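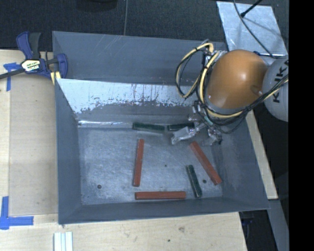
Red and green blocks in the gray bin

Subject: Re: storing loose blocks, bins vs. trays
List: Prendby Block Swap & Build

Hi everybody,

Picking this up again after a couple of weeks away from email, sorry! I meant to answer when it first came around in February and then my inbox ate it. Quoting the part I'm replying to:

> We've moved nearly all our long blocks out of the canvas bags
> and I'm trying to decide on something that won't fall apart.
> Is anybody using metal? My worry is (a) the noise and (b) paint
> getting chewed up. Also do you keep the lengths separate or
> just toss it all in together? We have two lengths and two
> colors and every cleanup turns into a sorting party.

OK so, metal. I'm a fan, with grumbles. The bin up top is the big gray one, open top, and I put it on the pale wood work surface so I don't have to bend over it (my back is very much in favor of this). The floor is flat, and that matters more than I expected with long skinny blocks. In the canvas bags they'd all slide into the sag at the bottom and I'd be fishing around up to my elbow. In the bin they lie wherever they land and you can see every one.

Noise: yes. It's loud. Dumping a bag of blocks into bare metal sounds like somebody dropped a drawer of silverware down the stairs. I've gotten in the habit of tipping the bag right down low so they slide out, and that takes most of the crash out of it. Somebody at the Zilik group told me they line theirs with shelf liner, the rubbery waffle stuff, but I tried it and it bunched up in the corners and collected crud, so I pulled it out again. If you've got a bin with straighter sides than mine you might have better luck. Mine flares out on the right and I never could get a neat edge there.

Paint: look at the red ones. They've got small worn marks on the faces. I can't swear that's the bin's doing, though, those blocks had a long life before I got them. The floor of the bin has picked up faint scratches too, and there are finer diagonal ones on the gray panel at the back. Doesn't bother me. If you're storing something you want to keep pretty, I'd wrap it or go with wood trays. The Gashaw trays somebody recommended on here last year are nice, but they're shallow and I kept knocking them off the shelf.

On sorting! I used to be strict about this. Long ones in one container, short ones in another, labels, the whole production. It lasted maybe a month. What I do now is let color do the work. My reds are the longer ones and my dark greens are shorter, so if you pull all the green you've pulled the short ones and you're done. I know that doesn't help if your two lengths come in both colors. Could you paint the ends, maybe? A dab on one end of each short block, and then you stand them up in a box so the dabs show.

One more thing on metal bins, check for holes in the floor. Mine has a couple of small round ones. Long blocks don't care, but pegs and beads will find them every time, so the little stuff lives in jars at my house. I've also quit filling the bin to the top. Half full is plenty, and then you can lift the thing without saying words.

Somebody else asked off-list about the storage chapter in the old Gukov handbook. I do have a copy and I'm happy to scan the 6 pages on bins and crates, just write to me directly so we don't clog up the list with attachments. My scanner is slow, so give me a bit.

Does anyone have a good way to touch up brick red? The craft paint I tried dried way too orange and now I have one test block that looks like a carrot.

Talk soon!

--
Prendby Block Swap & Build mailing list
To leave the list, send a blank message with "unsubscribe" as the subject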